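Spent two nights in Codlow with my wife last week. A few people asked for details, so I'm putting them in one thread.

1/ Codlow is a lake town. In summer the rooms fill up early. In December we had our pick of them and paid 63 dollars a night, breakfast included.

2/ We drove. It's 45 miles from our house, the last part on a two-lane road with no gas station. Fill up before you leave the highway.

3/ We stayed at the Mahmoudi, a small guesthouse one street back from the water. Ask for the upstairs back room. The front rooms get the sound of delivery trucks in the morning.

4/ Check-in ends at 8. If you'll be later than that, call ahead and they leave a key in the lockbox by the side door. The code they gave us by email was the old one, so call anyway.

5/ First day we walked the north shore path to the boathouse and back. Mostly flat, some mud near the creek. The boathouse is closed until February but the benches on the deck are still out.
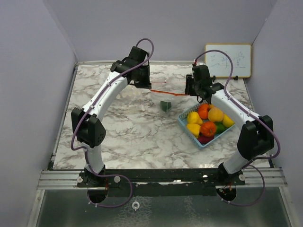

Posted by Darius Ene
10 December 2018

6/ Dinner the first night was at Limik. Nine tables, so reserve. I had the trout, she had lamb stew with rice. The trout was good and the stew was better. They bring flatbread without being asked and don't charge for it.

7/ Second day it rained until noon. We stayed in and read, then went to the bookstore across from the post office. Used paperbacks in the back room. I bought two mysteries and a road atlas I don't need.

8/ There's a footbridge past the mill that people go to at sunset. We got there late and saw the last of the light. Parking is a gravel lot with no lamps, so bring a flashlight.

9/ Things we skipped: the wine tasting (30 dollars each) and the carriage ride. My brother-in-law Farhad did the carriage ride in the fall and said it was cold and short.

10/ Someone asked about pets. The Mahmoudi takes dogs under a certain size in the downstairs rooms only. I don't know the exact weight limit.

11/ Geeta Dwivedi asked if two nights is enough. For us it was. With a third night I'd drive up to the overlook, but the road was closed for repairs when we were there.

12/ Phone service is weak at the north end of the lake. Save your map before you start walking.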